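工作日志
2023-05-31
记录单位：斯蒂斯特赛德（Stistside）地方文献馆整理科

本日为莫拉（Mollah）河谷旧档整理工作进入第二阶段后的首个完整工作日。科内依照上月核定之分工，继续办理家庭账册、往来书信及水利登记簿三类文献的清点与著录。现将当日办理情形、所遇问题及个人意见记录如下，以备日后查考。

上午八时三十分到馆。库房温度与湿度记录由夜班移交，数值均在规定范围之内，未见异常。移交簿上另附一条，称西侧第三排密集架的摇把转动时有异响，已报总务处。经本人试用，异响仍在，惟不影响开合。总务处答复称须待配件到货后方能更换，其间请各科人员缓慢操作，勿以强力推拉。

九时，科内召开例会。主任工藤千惠（Chie Kudo）通报了文献移交的总体数字：莫拉河谷旧档全宗经初步清点，共计2926件，其中可直接著录者居多，另有85件因虫蛀、粘连或霉斑，须先行送修复室处理。工藤主任要求，凡送修文献，一律先填写状况单，写明破损部位与程度，由经办人与修复室双方签字，不得以口头说明代替。此项要求去年十二月即已下发，但执行中仍有疏漏，上月有两册账簿送修时未附单据，以致修复室无从判断哪些裂口属于旧伤，哪些为搬运途中所致。会上各员对此均无异议。

例会另议及著录规则中的地名写法。河谷一带地名历来写法不一，同一村落在不同年代的登记簿中往往有三四种拼法。罗斯塔姆·法拉哈尼（Rostam Farahani）先生主张，著录时应照录原件写法，另立规范地名一栏，以便检索。本人赞同此议。此前有同仁习惯于在题名中径行改正，用意虽善，却使后来查阅者无法得知原件究竟如何书写。经讨论，决定自即日起照录原文，规范地名另栏著录，已经改动的条目逐条回查恢复。回查工作由本人与法拉哈尼先生分担，以登记簿年份划分，前半归本人，后半归法拉哈尼先生。

十时至十二时，整理家庭账册第四箱。此箱系河谷下游一户经营磨坊人家的日用账，起讫相距近二十年，中间缺失一册。账册以粗麻线装订，封面多已脱落，内页纸质尚佳，墨色稳定。账目记载十分细密，凡灯油、食盐、针线、药材之支出，无不逐日登录。遇有婚丧节庆，则另起一页，列明宾客所送礼物及主家回赠之数。此类记载对于研究当地物价与人情往来，价值甚高，而旧目录中仅以“杂账”二字概括，实有补充著录之必要。

账册之中有一处颇值得记载。某年冬季，账主连续多日只记“水封，不磨”四字，其下再无收入。至开春复工之日，则以较大字体写明“水通”，当日支出一栏列有酒与糕饼，当系犒劳磨工之用。账主姓名不见于封面，仅在末册夹页中有一处签押，字迹潦草，暂难辨识。已请熟悉当地旧体书写的同仁代为查看，结果另记。

另有夹存物数件，包括收据、药方、剪下的布样及一张手绘的水渠简图。依照规则，夹存物应在原处登记页码，单独装入无酸纸袋，袋面注明出处，随原册存放。布样颜色已褪，边缘整齐，应为购布时留作比对之用。水渠简图以墨线绘成，标有闸口三处，与水利登记簿中的记载能否相互对应，尚待核实。本人将此图编号另行记入待查表。

十二时至一时休息。午间与法拉哈尼先生同在阅览室外廊下用餐，谈及其早年在乡间学校任教的经历。据称当时学校并无固定课本，学生轮流抄写一册旧读本，抄完之后互相校对，错字最少者可将抄本带回家中。法拉哈尼先生至今仍保存其中一册，纸边磨损严重，拟于退休后捐赠本馆。本人建议先行拍照留底，并将抄写人姓名及抄写年份口述记录在案，以免日后失考。法拉哈尼先生应允，约定下月择日办理。
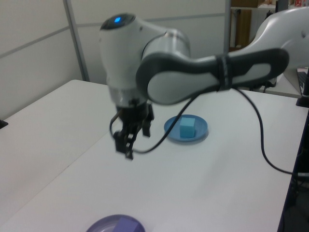
下午一时起，继续处理往来书信。此部分文献原由河谷商户凯莫（Kemow）商行保存，后随商行房产一并转让，辗转入藏本馆。书信编号当时由商行自行编排，最大号为3909，但其中有大量空号，实存数量远少于此。空号成因不明，或为散佚，或为当年编号时预留，现有材料不足以作出判断。著录时保留商行原编号，另给本馆流水号，两号并列，互不替代。

书信内容多为订货、催款、询价之类，措辞简短，格式大体一致。其中亦杂有私人信件。有一组信件出自商行一名外派伙计之手，前后相距三年，皆寄自伍图夫顿（Wutuvton）。此人每信必先报货物行情，继而询问家中老母病况，末尾则例行请求预支薪资。商行东家的复信未见留底，惟在来信背面以铅笔批注“准”或“缓”字样。统观全组，批“缓”者居多。至最末一封，此人不再提及预支一事，仅言已在当地成家，拟不再返回。信背无批注。

此组信件原散见于各年卷宗，系按收信日期与商业信件混编。本人以为，应维持原有次序，不宜抽出另立一卷，但可在目录中加注相互参见，使读者得以循线查阅。工藤主任阅后同意此一处理办法，并嘱将加注的格式写成书面说明，交科内统一使用。说明草稿已于下班前拟就，全文如下：凡同一写信人之信件散见于不同卷宗者，于首件著录项之附注栏内列明其余各件编号，其余各件则仅注首件编号，不再一一重复。

三时二十分，接待外来查阅者一名。该员为邻县中学教师，为编写乡土教材前来查阅水利登记簿，希望了解旧时分水轮次的安排。因登记簿尚在整理之中，按规定不能提供原件，本人遂调出已完成著录的两册复制件供其阅览，并说明引用时须注明全宗名称及编号。该员询及可否复印全册，本人答以单次复印有页数限制，须填写申请单，经主任核准后办理。该员表示理解，填单后于四时离馆。其间该员指出复制件中有一页装订次序颠倒，经核对原件，情况属实，已在复制件上更正，并于登记表内注明。

查阅者所询分水轮次一事，本人事后翻检登记簿，见有如下规定：自春分之日起，上游三村先行引水五昼夜，中游次之，下游最后，周而复始，至秋收为止。遇有争执，由各村推举年长者二人会同勘验闸口，当场划线为记。簿中所载争执数起，起因多为夜间私开闸板。处罚办法为罚粮，罚得之粮用于修渠，不入私人之手。登记簿对处罚数额记载详明，而对争执双方姓名则时有省略，仅书“某家”，推想书写者与当事人同居一地，有所顾忌。此为本人推测，不写入著录。

四时十分，前往修复室查看上周送修文献的进度。粘连的两册水利登记簿已完成揭页，纸张平整，字迹损失轻微。虫蛀较重的一束书信尚在补纸，所用补纸厚度与原件相近，颜色略浅，便于日后辨识修补之处。修复室人员提出，现存补纸数量不足，本季度原定采购1000张，至今未见到货。本人已将此事转告主任，主任当即致函采购部门催询。在补纸到货之前，修复室拟先办理除尘与压平两项，不使工作停顿。

修复室另提醒一事：部分书信原以金属别针固定，锈迹已渗入纸内，应尽早取下。本人返回科室后，即将未处理的第七、第八两箱通检一遍，凡见金属别针者，均以骨刀小心分离，改用无酸纸条夹持。取下的别针统一收存，未予丢弃。其中有一枚别针形制与众不同，针头为扁平圆片，已单独装袋，注明所在卷宗编号。

五时整，汇总当日工作量，填入科内进度表。账册第四箱著录完成，书信部分推进至商行原编号第六卷宗之末，地名回查尚未着手，列为明日首项。密集架异响一事未解决，续报总务处。

以下为个人意见，不列入正式报告。

整理工作推进至今，所遇困难多半不在文献本身，而在历次整理所留下的痕迹。前人编目或详或略，或径改原文，或在封皮上以钢笔加注而不署名。每遇此类情形，须先分辨何者为原件所有，何者为后人所加，方能落笔著录。本人往年亦曾在若干卷宗封皮上用铅笔书写简称，当时以为便利，今日重见，已不能确知个别简称所指何物。已将本人经手者逐一查出，补写全称，并署姓名与年份。尚有数件无法还原，只得照录，于附注栏内写明“简称含义不详”。

又，磨坊账册中“水封，不磨”一语，今日反复见之。账主在无事可记的日子里仍然逐日落笔，并不以空白代替，故后人得以知晓当年河水封冻究竟持续了多少日。本人近年所写日志，遇有平淡之日往往略去不写，翻阅前几册，缺漏甚多。拟自本日起逐日记录，事少则短记，不再间断。

六时十分，锁闭库房，钥匙交值班室，签字离馆。归途往旧书铺取回所订《河谷方言词汇》一册，内有磨坊用语一章，明日携至馆内，供辨识账册末册夹页签押时参考。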